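Small bin lid sits crooked in the rim
Home Organization > Storage and Waste

Viktória Kozma
Posted Sunday, June 3, 2018

I have a white plastic bin with a separate flat lid that drops into the rim. The lid has rounded corners and no hinge. It will not lie level. One side goes down, the opposite side rides up, and a gap stays open along one edge. If I press the high side, the low side lifts.

The bin was bought in April and the lid fit for the first few weeks. Since then I have washed both parts in the dishwasher, bottom rack, at 60 degrees C. I use it on a table for sorting empty containers and their caps, so it gets opened and closed many times a day.
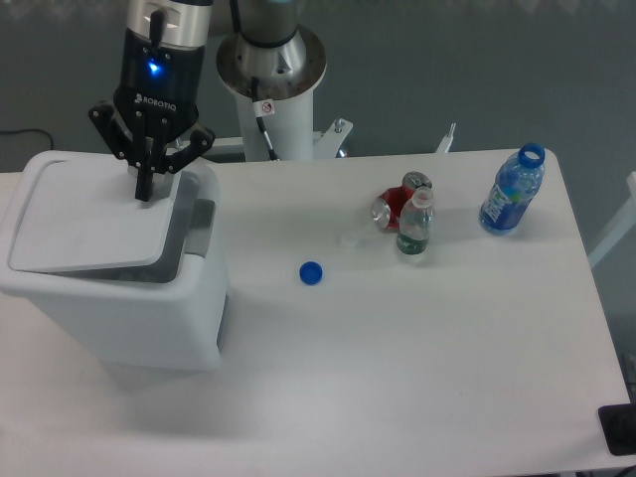
I have tried turning the lid end for end, with no change. The rim measures the same at both ends, within the accuracy of a tape measure. Is the lid warped, or is it the bin? The seller (Holub) lists the lid as a separate part, but I would like to know which piece is at fault before I order one.

Přemysl Krajčí
Accepted

Check the two parts separately.

Lid: lay it upside down on a flat surface, a glass shelf if you have one. Press each of the 4 corners in turn. If it rocks, the lid is warped. Flip it and repeat, as molding marks on one face can give a false reading.

Rim: measure both diagonals of the opening, inside edge to inside edge, with a rigid rule. A tape sags and follows the curve of the corners. If the diagonals differ by more than a couple of millimeters, the body has gone out of square and a new lid will sit the same way as the old one.

You turned the lid end for end. Did the high side move with the lid or stay at the same place on the bin? If it moved, suspect the lid. If it stayed, suspect the rim, or residue on whatever the lid rests on. Clean that first with a stiff brush. Detergent scale is enough to hold one side up.

A mildly warped lid can sometimes be recovered. Soak it in hot tap water for 19 minutes, put it between two flat boards, weight it evenly, and leave it overnight. Do not use a heat gun. Stop using the dishwasher for either part, or at least keep them off the bottom rack if the heating element is there.

Kikent user

Mine did this. I bought the Esix one with a hinge.

Viktória Kozma

The high side moves with the lid, and the lid rocks on glass. Diagonals are equal. I will try the boards tonight and order the part if it still rocks.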